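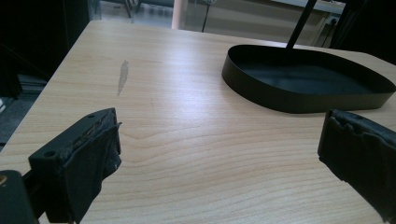

Girish Bhatia maintains that the dough is underproofed, and that no change of flour will fix it. He wrote as much under the last entry. I disagree in part. The crumb was tight at the base and open near the top, which points to shaping as much as to time.

Jul 16, 2018

Batch mixed last night. Flour 900 g, salt 2 percent, starter fed in the morning and again after supper. Kitchen warm. Dough temperature not taken, as the probe needs a battery and I forgot to buy one. Bulk ended when the dough domed at the edge of the tub, by eye.

Preshape, then 30 minutes of bench rest. The skin tore on the second loaf, so I let it sit longer and shaped it again with less flour on the hands. Cold overnight. 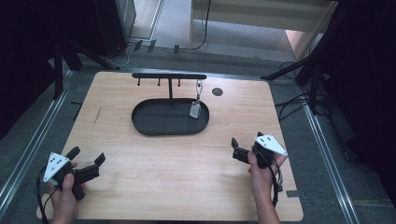 Table with black tray and stand.

Baked both before work. Loaf one: good spring, ear on one side only. Loaf two: flatter, paler, a split near the seam. Sunita Pant took half of it and reported a sour finish, stronger than the June loaves. The Zamfir rye is used up and I will not reorder until September.

Next time: same formula, longer bulk, shape once. Buy battery.

2 comments | 128 views
Last updated: Jul 16
Contact | Back to top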